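Girkthorpe Home Forum > Heating and Cooling

Fan noise in hallway closet, driving me nuts

kcosgrove
Posted May 17, 2020
So we moved into the place on Arellano in August and the bathroom fan has been getting louder ever since. Now theres a hum at night too, comes through the bedroom wall. Husband can't hear it. Of course he can't.
Got a quote from Hement to swap the whole thing plus new duct. 2,270. For a fan!! Is that normal or am I getting the new-in-town price
– Kylie

dustpan_dan
Thats nuts. Clean it first. Pull the cover, vacuum the blades, 2 screws usually. Mine sounded like a lawn mower and it was just lint.

hisska_fan
Quote includes duct tho. If they're going up through the roof thats real labor. I wouldn't call it a ripoff without seeing the breakdown.

dustpan_dan
Nobody needs new duct for a hum. Come on.

kcosgrove
Ok cleaned it. Gross. A little quieter, maybe? Still hums. Also I've been looking at vent covers now, want something with small round holes instead of slats, slats collect everything. And no more white. Leaning green. 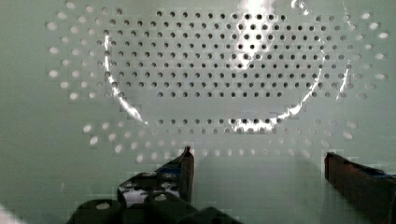
Anyway the hum. It's worse when the bedroom door is shut, does that mean anything? Also worse after a shower, when the fan has been going a while.

rmacapagal
Door shut = fan is starved for air. How big is the gap under the bathroom door? Ours was basically zero after we put carpet in. Trimmed the door, hum went way down. I'd try that before spending a dime.
Rosalinda

hisska_fan
Agree on the gap. Don't agree on small holes though, they clog faster than slats. You'll be up there with a toothbrush every 3 weeks.

rmacapagal
Had small holes for years, never clogged. Wipe it when you wipe the mirror. Slats are way worse

hisska_fan
Agree to disagree. Depends how linty your towels are I guess

kcosgrove
Propped the door open last night and the hum was almost gone. So its the gap?? Called Hement back, asked for fan only, no duct. 94 for the visit and they take it off if I go ahead. Going to trim the door first tho

dustpan_dan
Told you no duct. Take the door off the hinges to cut it, and tape the line or it'll splinter

kcosgrove
Will do – anybody got a saw I can borrow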